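Nutton Craft Room Users -- Minutes, 30th July
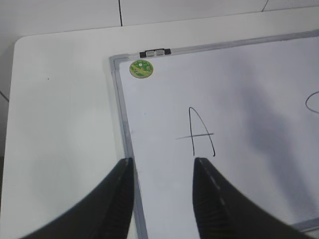 Matters Arising

I took the notes again, so blame me! First up was the whiteboard. We all like the silver-gray frame, and it can lie flat on the white table until we agree on a wall (I still say by the door). Ocampo quoted $272 for hanging it, which got a groan. Jisetach will do it for $40 if we buy our own screws -- agreed.

Markers: down to 6 that write. I'm ordering more.

The table stays where it is, and please wipe it after glue nights.

Next meeting after the Brireo sale.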